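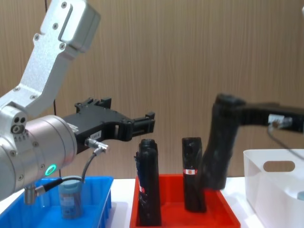 # Sorting: How Things Get Into Groups

To sort is to put things into groups. Every group needs a rule, and the rule tells a person where each thing belongs. A library sorts books. A post office sorts letters. A kitchen drawer sorts forks from spoons.

This page is part of the Listent reading series, prepared by the Sasero Learning Center for readers in grades two through four.

## Choosing a rule

A sorting rule may use color, size, shape, or what a thing is made of. It may also use the job a thing does. The same pile can be sorted in many ways. A blue button and a blue crayon belong together if the rule is color. They belong apart if the rule is "things that fasten clothes."

A good rule is easy to say in one sentence. If two people follow the same rule, they should make the same groups.

## Using bins

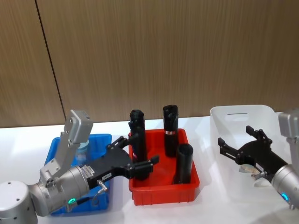
Bins keep groups from mixing after the sorting is done. Each bin should hold one group, and it should be large enough that nothing has to be forced in. Bins of different colors are easy to tell apart from across a room. With a blue bin on the left, a red one in the center, and a white one on the right, a reader can give a clear direction such as "Put it in the red bin." The three black cylinders standing in the red bin share a color and a general shape, even though one is shorter and wider than the others. A rule does not require things to match in every way.

## When something does not fit

Sometimes a thing fits two groups, or none. The sorter may then change the rule or start a new group. Many people keep one bin marked "Other" and look through it again at the end.

## Try it

1. Collect small items from one drawer, with permission from an adult.
2. Choose a rule and write it down.
3. Sort the items into bins or boxes.
4. Mix the items and sort them again with a new rule.

**Word to know:** *category* (KAT-uh-gor-ee), a group of things that are alike in some way.

Teachers may request the matching classroom cards, Set 248, from the Sasero Learning Center front desk.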